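The Coat I Have Been About to Mend Since September

My grandmother could turn a collar. I can thread a needle on the fourth try, provided the light is good and I haven't had coffee. Somewhere between her and me the family trade went missing, and I have been trying to get it back one ripped lining at a time.

It began with a winter coat. I bought it secondhand in Flundham for 40 dollars, which felt like theft until I put my hand in the left pocket and kept going. My keys, two receipts and a cough drop were living down in the hem. I wore it like that for a whole winter. When I needed my keys I had to bend over and milk them up through the lining, usually on my own front steps, with the neighbors looking on.

A tailor in Gernesham quoted me 205 dollars for the pockets and a new lining. She was very kind about it. She also turned the sleeve inside out and made a small noise, the kind a dentist makes. I said I would think it over, and we both knew what that meant.

So I signed up for Asuka Yagi's evening mending class, which meets above the hardware store at seven. Asuka has been repairing clothes for longer than I have been wearing them out, and she does not believe in encouragement. On the first night she looked at my practice seam and asked whether I had been on a bus when I sewed it.

What I learned is that most of mending is holding things still. The sewing part goes quickly. The rest of the evening is spent getting two layers of cloth to agree on where the edge is, and black cloth is the worst of all, because you can't see the thread or the hole, or on a bad night your own needle. Asuka has us fold first, press the fold, and only then reach for a pin. I used to skip the pressing. My coat has a pocket that points slightly toward the door as a result.

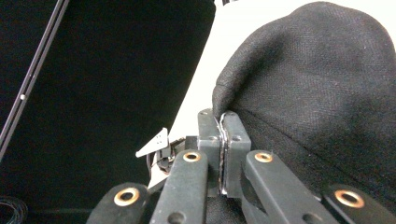 What I Would Buy Again

Needles, the decent kind, in mixed sizes. The ones in the hotel kit are made of hope. A thimble too, although I wore mine on the wrong finger for three weeks and wouldn't hear a word about it.

Thread is where I lost my head. There is a shop in Naltow that sells it by the cone, and I came home with 500 yards of charcoal gray for a coat that is black. It looked black in the store. I have since mended everything in the house that is even a little bit gray, including a dish towel that was fine.

I would skip the magnetic pin bowl, which mostly collects paper clips, and the book of 200 decorative stitches. I know three stitches. Two of them are the same stitch going in different directions.

As for the coat, both pockets now have bottoms. The lining is another matter and is hanging on the back of a chair, where it has been since Asuka told me to take out the hem and start over. I've moved the chair into the spare room so I don't have to look at it during dinner.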